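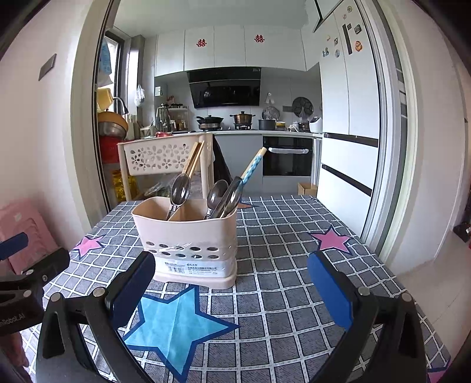 Clirnholm Table Sorting Kit - review from a school robotics club
Posted Jan 5, 2026

Quick writeup, have to get back to the club budget. We run the after school robotics club in Stamau and bought this kit to get ready for the Surnden meet in April. The event is utensil sorting with hand-held grippers. Students work the grippers, the recordings go into training, and later the arm has to do the same job by itself. Score is for utensils standing in the holder at the end. Nothing for speed this year, thank goodness.

We've had it for most of a semester. Log is at 2784 pickups, spread over everyone in the club, so I think it's been tested enough to say something.

The holder

Plastic, divided into 2 compartments, oval holes in the front, wide base. The base is the good part. Kids bump it with the gripper all the time and ours has tipped maybe a handful of times, mostly from someone coming in sideways and too low. The divider is the hard part. Chopsticks hit the top of it and skate off. Annoying the first week, then you figure out it's the best thing in the kit, you have to line up over a compartment before letting go.

Label is on the front with a barcode. We left it on. One group wanted to peel it off, but they had already recorded half their runs with it showing, and I didn't want two versions of the holder in one set. Decide BEFORE you start recording.

The utensils

Good mix. Spoons have enough of a handle to grab and a bowl end that gives you something to aim away from. Translucent gray spoons are tough for the vision part of the project, ours confused them with a dark background a lot. Light wooden chopsticks were the easiest to find. Black ones on a dark cloth, forget it, took a lot of extra runs.

The skinny stuff is where pads matter. Chopsticks roll. If one is lying flat you want both fingers down near the table and closing slow. Students hate slow.

Best drill we found is just dumping a pile in front of the holder, crossed over each other, and making them pick which one to pull first. Top one usualy. They go for the bottom one anyway.

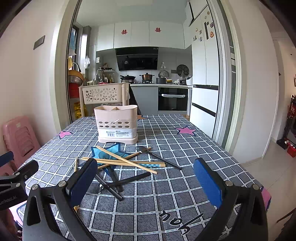
The rule cards

Weak. Thin paper, tiny print, and the card for the "mixed pile" round contradicts the one for "single item" about dropped pieces. Does a drop count as a miss or a redo? We went with redo. The Surnden rules say miss, so we had to go back and re-mark a bunch of runs. Would of saved us an evening if the kit just said so.

It also tells you to do 200 runs per student before training anything. Fine if you have a small club. We pooled ours and it went OK.

Versus the Mösli set

Borrowed one from another school for a couple meetings. Nicer box, better cards. But the holder is one open cup with no divider and the kids were bored with it pretty fast. Good for younger ones, I'd say. Not for meet practice.

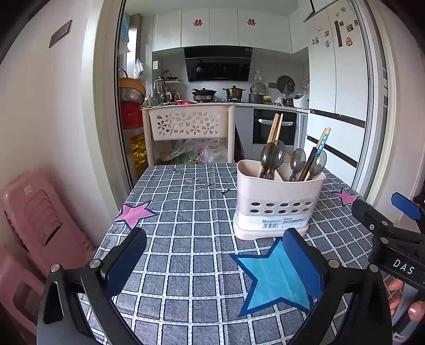 Spoons and chopsticks in the holder, gripper open.

Stuff to know before you buy

- no storage bag, get your own
- vary where the holder sits on the table, our first batch had it in the same spot every time and the arm learned the spot
- patterned cloth is harder than a plain one, start plain if your club is new
- spare chopsticks are sold separately, any from the kitchen drawer work too

Rating

4 out of 5. Loses one for the cards. Would buy again, and we probably will, 2 tables going at once would cut down on the waiting. Will update after April if the arm does anything worth reporting.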